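Mon 17 July
Table 2, Jitero arm, tabletop set

Picked up where Albertina left off on Friday. The count stood at 762 episodes when I started and I added 42 before lunch. Threw out 9 of those, mostly my own fault for pausing too long over the object while deciding which way to turn the wrist. The training script treats a long pause as part of the task and I don't want it learning that.

Same task text all morning: take the bottle off the plate and put it down on the table. I change the layout by hand between episodes and try to leave the bottle at a different angle each time. The cup and the small fruit stay in as clutter and get moved too.
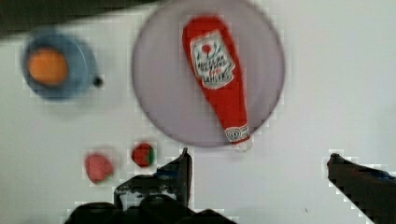

Wrist view, fingers open. Bottle across the plate, cap end over the rim.

Cap toward the gripper is the layout we have least of. Aurora Carrilho asked for more of it after the last Funar run went for the wide end almost every time. I've been closing on the neck just behind the cap, slowly, then lifting straight up before moving sideways. Dragging across the rim tips the plate.

Wrist video is still blocky around the fingers. Sisen settings unchanged since last week - ask Albertina if she touched the bitrate.

To do:
- relabel the 9 as discard, don't delete
- more starts with the arm coming in from the left
- target is 913 before we retrain, then leave this task alone until August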